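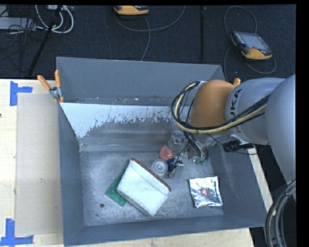

4.2 How couples choose a florist

We sent a short survey to 240 couples who had booked wedding flowers in the two years before their interview, and 200 of them sent it back, which we take as a sign that married people enjoy complaining about centerpieces. Each couple ranked what had mattered most in picking a florist. Price came first on paper. In the follow-up calls, though, many couples admitted they had stopped looking at prices once they had seen a peony they liked.

Liao's earlier interviews in Givel found the same gap between the stated budget and the flowers on the table. Our calls add one wrinkle: couples who met the florist in person were more forgiving of substitutions. Three of them had ordered garden roses and received carnations, and all three described the result as "romantic." The couples who ordered by email used other words.

Figure 3 shows bookings by month for the two shops that opened their records to us, Dalsgaard and Zindari. January is nearly flat for both. Dalsgaard's owner blames the weather, and Zindari's blames Dalsgaard. We could not test either claim with the data at hand, and we return to the question of slow months in Section 5.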